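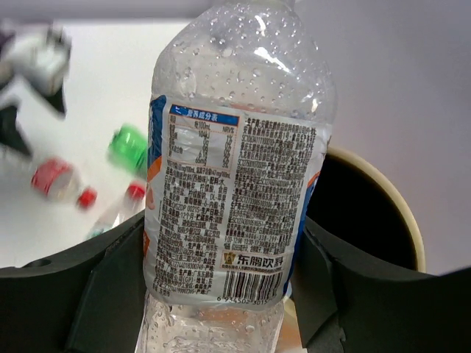 *Drinking water, droplets at the shoulder.*

## Home test kits: what's worth doing

I don't trust most of the advice that comes with mail-order blood and urine kits. The Fustix leaflet tells you to "prepare your body" for 2 days before a finger prick. Prepare it how? It doesn't say. Read the instructions for your own test, and if it calls for fasting, ask whether plain water is allowed. It often is, but check.

Warm your hands under the tap before a finger prick, then dry them well. Let the drop form by itself – hard squeezing can spoil the sample.

Store kits in a bedroom drawer. The bathroom cabinet is a poor spot, whatever the pretty photos on the Branance site suggest. Steam gets into everything, and test strips don't like damp. 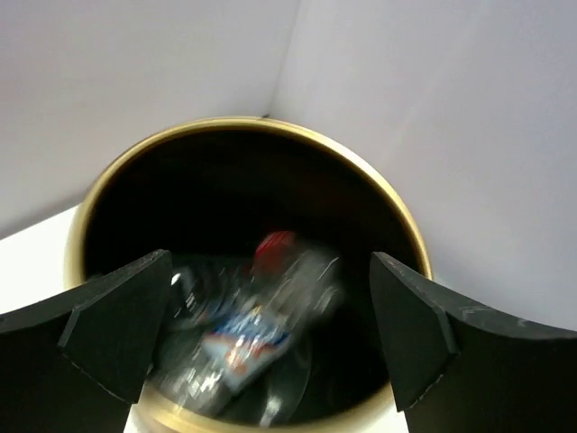
Write the expiration date on the outside of the box in thick marker. I found one kit in October that had been out of date for 9 months, and it had been on sale when I bought it. So much for the bargain.

Skip the 20-in-1 panels unless a doctor has asked for those numbers. And be wary of "100% accurate" on any box. Any test can be wrong, so take an odd result to your clinic before you change a thing.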